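The robot on the refurb bench: your questions

Last updated 13/07/2021

These are the questions that have reached us by email, by sticky note, and in one case written on the back of a delivery slip and left on a keyboard. Where two people asked the same thing with different amounts of swearing, we have merged them. Answers are by Hadi Bataineh, refurbishment lead at the Bostby workshop. Complaints about the answers should go to the same place.

What is it supposed to do?

Take parts out of old desktop computers and put parts into them. Memory first, then expansion cards, then whatever else we can teach it without losing our tempers. The towers come in from offices, get tested, and go back out to people who want a cheap machine that works. None of that changes.

Does it have a name?

The asset register calls it Varkano Cell 1. The bench calls it Rainer. We asked people to stop and you can see how that went.

Am I going to lose my job?

No post in the workshop is being cut because of the arm. That is in writing, signed by site management, and pinned up next to the kettle where it will be read. Some jobs will change, and we'd sooner say so now than have you work it out from the rota. If you spend most of your shift pulling memory, you will be spending less of it doing that and more on fault finding, grading and looking after the cell.

Is it faster than us?

Not at present. Anyone who has been here a while can strip the memory out of a tower and be halfway through a biscuit before Rainer has lined itself up. It does keep going through lunch.

Why start with memory and cards?

They sit in more or less predictable places, and the job is dull and hard on the thumbs. We get 300 towers in a normal week and the same small movement gets repeated on nearly all of them. Two people on the bench have had wrist trouble since February. If the arm takes on 100 of those towers, that is a lot of clips somebody else doesn't have to press.
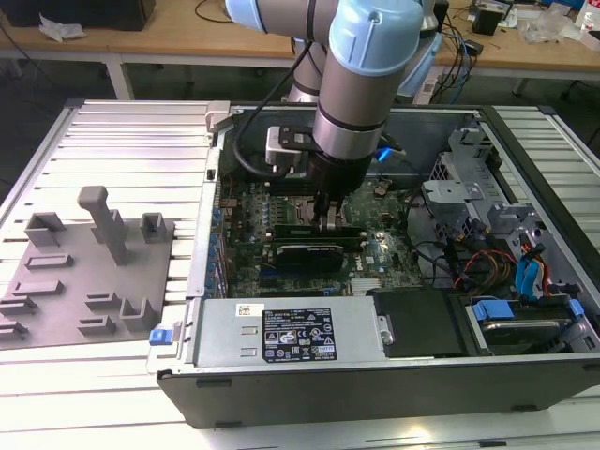 Cables are another matter. They flop about, no two machines have them tucked away the same, and the arm has no feel for when to stop pulling. For now, a person moves the loose ones aside before the tower goes on the bench and puts them back afterwards. Yes, this means you are tidying up for a robot. Several of you have remarked on it.

Who gets trained to use it?

Anyone on the bench who wants to. There are 11 places on the first course and they will go by length of service, then by order of asking. Training is in paid hours. You don't need to be able to program, but you do need to be able to read an error message without clicking it away, so some of us have work to do.

Will I be paid more?

Cell operators move up a grade once they are signed off. The one-off payment is £590 and it goes in the month after sign-off. We did ask for it to be sooner.

Can I refuse to work with it?

You can stay on manual work while there is manual work, and there will be plenty. Laptops aren't going anywhere near the arm, and nor is anything from Sullik, who glue things shut for reasons of their own.

Who gets the blame if it breaks a motherboard?

The cell. Damage gets logged against the cell number and doesn't touch your personal figures. If you have put the tower in back to front, please own up, as we will be looking at the log anyway.

Is it recording me?

The camera on the arm is there for finding parts. Its pictures are kept for working out what went wrong with a pick and are not used for timekeeping, appraisals or settling who took the good screwdriver. Your rep has a copy of the policy – so does the folder by the door.

What if I see it doing something odd?

Press the red button. You won't be told off for pressing it, even if it was only thinking. Then write down what it was doing and the tower number, and fetch an operator. Please do not reach in to help.

Can we put a hat on it?

No. It was asked four times, so it is going in.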